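家庭作业时段

家庭作业时段,又称固定作业时间,指家庭为学龄儿童在放学后划定的、用于完成书面作业、阅读和整理书包的一段时间。其长度、起止时刻和地点由家长与孩子商定,通常在一个学期内保持不变。它与课后托管、补习班不同,不涉及校外授课,也不要求家长全程陪同。在家庭教育类读物中,这一做法常与睡眠作息、屏幕使用时间和家务分工放在一起讨论。

名称与范围

中文里没有统一叫法,“作业时间”“晚间功课”“学习时段”都有人用。较窄的用法只包括老师当天布置的任务;较宽的用法还包括预习、背诵、练琴,以及给第二天的书包装好课本和签字单。低年级儿童的作业量少,有些家庭会用自由阅读补足剩下的时间,也有家庭做完即止。

早期的家长手册多把作业看作学校事务在家中的延续,重点放在检查对错上。后来的读物更多讨论时间安排本身,即什么时候开始、由谁提醒、做不完怎么办。家庭教育作者埃尔维娅·特拉帕莱(Elvia Tlapale)在《放学以后》一书中用“开门时间”指孩子进家门到坐下写作业之间的空当,并认为这段空当的安排比作业时段本身更容易引起争执。书中建议在空当里只放吃点心、换衣服和户外活动,不开电视。

时间安排

常见的安排有两种。一种是放学后即开始,中间只留出吃点心的时间;另一种是晚饭后开始。前一种适合入睡早的低年级儿童,后一种多见于双职工家庭,家长下班后才能在旁边。两种安排也可以并用,例如下午写需要动笔的科目,晚饭后朗读和听写。

小学低年级的作业时段一般较短,到高年级和初中逐渐延长。索莱达·埃斯基韦尔(Soledad Esquivel)在为卡里略(Carrillo)家长学校编写的讲义中,把小学高年级的上限定为90分钟,中间休息一次,超过上限仍未完成的部分由家长写便条向老师说明。讲义没有规定下限。
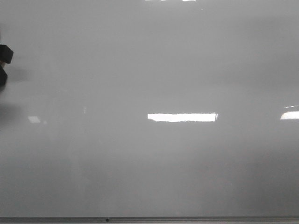 开学初的几周往往最难固定。假期里睡得晚、起得晚的孩子需要先调整就寝时间,作业时段才能随之稳定下来。不少家庭在九月里试行一个临时时刻表,到十月兴趣班和校队训练的时间确定后再改一次。兄弟姐妹年级不同的家庭,可以让所有孩子同时坐下,先做完的转为安静阅读,也可以分开进行,由家长错开辅导。后一种做法占用的晚间时间较长,但减少了互相打扰。

地点

餐桌、书桌和客厅茶几都有人使用。低年级儿童多在餐桌上写,家长做饭时可以随时回答问题;年龄稍大后转到自己房间。餐桌的缺点是需要在开饭前收拾干净,写到一半的手工和地图作业没有地方放。住房较小的家庭有时在走廊或阳台放一张折叠桌。

照明、椅子高度和文具的存放是手册中谈得最多的三个细节。椅子过高时双脚悬空,通常在脚下垫一个矮凳。文具放在可以整盒拿走的盒子里,换地点时一起带走,可以避免反复起身找橡皮和尺子。

家长的参与

对家长应参与多少,各家说法不一。一种意见认为家长只负责确认任务、到点提醒和最后签字,错题留给老师批改,这样老师能看到孩子真实的掌握情况。另一种意见认为低年级儿童读题尚有困难,家长应当一起读题,必要时换一种说法解释。

纳赞宁·巴巴埃伊(Nazanin Babaei)主张分步退出:第一阶段坐在旁边,第二阶段在同一房间做自己的事,第三阶段只在开始和结束时出现。她没有为各阶段规定年龄,只建议每次改变之后至少保持2周,期间不再作其他调整。生病、搬家或换班主任之后退回上一阶段,在她看来属于正常情况。

与作业相关的争吵多发生在改错环节。一些家庭约定家长只圈出有错的行,不写答案;孩子改过一遍仍有错的,原样交上去。

记录方式

最普通的记录方式是学校发的作业本或联络簿,孩子在校抄写任务,家长在家签字。另有家庭使用月历、挂在墙上的周计划表,或者手机上的提醒软件。克洛沃拉(Clovora)和普莱尔斯卡(Plerska)是两款面向家庭的日程软件,前者把全家人的安排显示在同一页,后者按孩子分页,完成一项勾掉一项。纸质表格的好处是年幼的孩子也能自己看,缺点是临时变动要重写。

长期任务,如读书报告和科学小制作,单靠每日清单容易被遗忘。通行的办法是从交稿日往前推,把任务拆成几段写进各周的计划里,最后一天只留给誊写和装订。
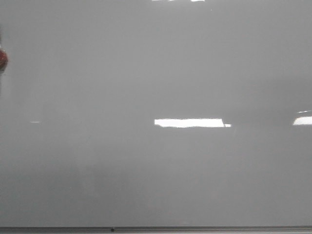 争议

反对意见主要集中在小学低年级。批评者认为,六七岁的儿童在校时间已经不短,回家后更需要游戏和睡眠,固定作业时段会把学校的节奏带进家里。杜尔塞·比利亚洛沃斯(Dulce Villalobos)在家长杂志《翁德蒂》(Ondetti)上撰文,提出低年级只保留睡前共读,其余作业由学校在课内完成。杜尔塞·桑多瓦尔(Dulce Sandoval)在同一刊物上回应说,没有固定时段的家庭并没有少写作业,只是写得更晚。

也有人质疑“时段”与“任务”两种标准混用的问题。按时段计,孩子坐满时间即可离开;按任务计,写完才算结束。前者可能助长拖延,后者对写字慢的孩子不利。多数手册采取折中办法,以任务为主,同时设一个最晚结束时刻。

相关条目

联络簿;课后托管;亲子共读;儿童作息表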